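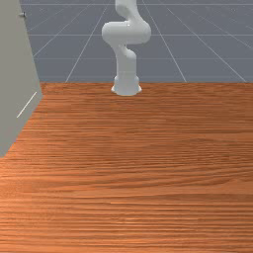
Clodagh reckons the sourdough starter is fine and I'm the problem, and she wrote as much across the top of last week's page in green pen. Fair enough! I had the oven log open next to it and the numbers do look like mine.

Tuesday, 2 pm, bread bench. Picking up from where I left the rye trials. Same flour as before, the coarse one from the McGrath mill, and I'm still working through the old bag so the new one can wait. Fed the starter at 8 this morning and it had domed nicely by lunch, with that green-apple smell (the good one, not the nail polish one from April). Kitchen was at 22 degrees when I mixed, and I used the tap water straight, no fiddling.

Dough A got the long soak, dough B got mixed all in one go the way Cyrill Brunner does it. B came together faster and felt lovely for the first half hour, then went slack and sulky on me. A was a pig to mix — bits of dry flour hiding in the bottom of the bowl no matter how I scraped — but it held its shape when I turned it out.

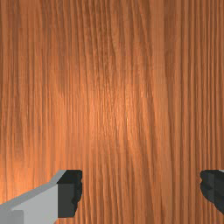
I gave both of them 10 minutes on the bench before shaping, then into the tins with plenty of rye flour on top so I could watch the cracks open up. That's still the best proofing gauge I've got for rye, better than poking it, which only gets you a sticky finger and a hole. A was ready first. I didn't expect that and I'd like someone else to try it before I believe it.

Baked with the lid on, then off for colour. B sank a bit in the middle. A has a decent top, darker on the left where that oven always runs hot, and I've left both wrapped in tea towels. No cutting until tomorrow, and yes, I mean everybody, I know what happened to the Skarinton loaf.

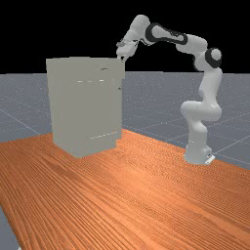

Cyrill says the slackness in B is down to the salt going in late and has nothing to do with skipping the soak, and he wants it run again with the salt dissolved in the water from the start. I can do that Thursday if there's enough starter. Also need to: order more caraway, find the small scale, and ask Clodagh where the 2 good tins went.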